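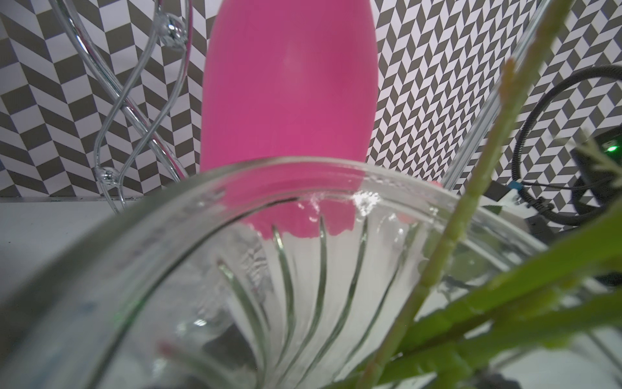
Pink bottle behind a ribbed glass vase.

Reading time: 2 min
Print | E-mail

I have moved my small print jobs off the lab and onto a pigment printer at home, a used Radus 24. It had 1,830 prints on the counter when I bought it. The seller included a service printout, two half-full cartridges and a roll adapter I don't need.

The nozzle check on arrival was missing segments in light gray and yellow. One normal cleaning brought back yellow. Light gray took another cleaning after the machine sat overnight. I did not run the heavy cycle. It uses a lot of ink and fills the maintenance tank, and the tank on this one was already past half.

Paper is where most of the time went. I have been using Kutico luster for color and Gashaw cotton rag for black and white. The Kutico profile from the maker's site is good enough that I stopped there. The Gashaw profile plugs up the shadows. Everything below a value of 7 prints as the same black, on two different boxes of paper. I made my own profile with a borrowed spectro and got some separation back, though the deepest steps are still close together. Let the target dry overnight before reading it. I read my first one after an hour and had to throw it out.

Settings, for anyone with the same model:

Luster: photo black, high quality, bidirectional off, relative colorimetric with black point compensation.
Rag: matte black, platen gap set to wide, front feed, one sheet at a time. With the gap on standard the head scuffed the leading corner.

Switching between the two blacks wastes ink in both directions, so I now save up the matte jobs and run them on Monday.

Gosance, the layout program that came with it, is slow and forgets the page size when it closes. I print from the editor and use Gosance only to read ink levels. The service sheet calls for a new pump cap at 2,000 prints. I have one on order and will post the part number once I know it fits.

Contact | Copyright, all rights reserved | Back to top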